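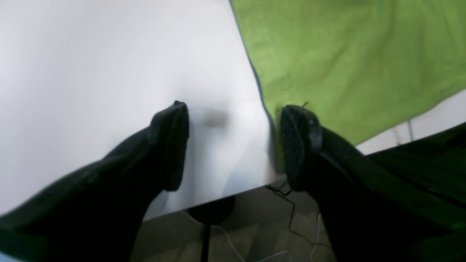

Equipment for next year: the gallery

3 Jun 2024

Budget season has come round again, and for once I'm really looking forward to it! We've set up this page for everyone at Cowie who has a say in what we buy, plus the folk over at Fokness who will be sharing the benches with us from October. It's all about cloth handling: what we want to do more of, what we've already got, and what goes on the shopping list.

The first decision is the benches themselves. White tops are staying, as they wipe down easily and a bright towel shows up beautifully against one. We'd like a second table the same height as the first, and proper trays underneath for the cables (black ones, white ones, all of them). Trays are cheap, and they've been on the "nice to have" list for far too long, so this year they move up to "must have".

Fingertips come next. We've put down 25 spare pairs, in a mix of rounded and flat. That may sound like a lot, but pads are the part that meets the work all day long, and having a full drawer means we can try a different shape over lunch and be going again in the afternoon. If you've got a favourite shape, tell us before the order goes in.
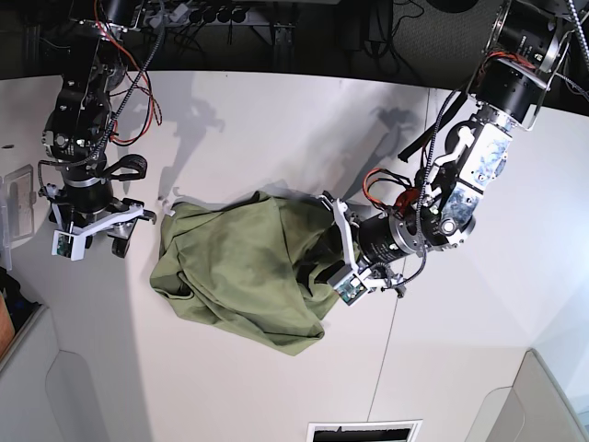
Two arms or one is the big question in this year's plan, and I'm firmly in the two-arm camp. A single arm costs less, takes up less bench and is quicker to learn, so I do understand the other side of it. But look at a crumpled green cloth with one gripper holding a twisted fold and the other hovering open over the opposite corner, and you can see what the second arm brings to the job. Both grippers carry a little white camera module too, and I'd like the next pair to come with the same arrangement, so that's how we've written the request.

**What's on the list so far**

- A second two-arm station, quoted by both Alari and Nondo
- 25 pairs of fingertips, mixed shapes
- Printed gripper plates, one full spare set for each arm
- Cable trays and sleeving for both tables
- Towels and T-shirts, 70 pieces, in plain colours and several weights

The cloth is my favourite line on the whole sheet. It costs next to nothing beside the arms, and a thick fluffy towel and a thin shirt are such different things to pick up! We'd like to keep some of each fresh in the cupboard and wash the rest in rotation.

**Where the quotes stand**

Alari's price includes delivery and a day of setting up, and Nondo's doesn't, so please don't compare the bottom lines until we've put them on the same footing. Nondo is offering a longer warranty on the motors. Both can deliver by October if we order in time, and both have said they'll hold their prices over the summer.

Taking the Alari quote with everything above, we're at 95 per cent of the budget. I'd love to keep what's left for repairs, though there's a good case for a better set of bench lights, and I could be talked round.

The full sheet is in the shared planning folder, with a column for comments. Add yours next to the line you mean, and put your team's initials after it so we know which bench you're asking for.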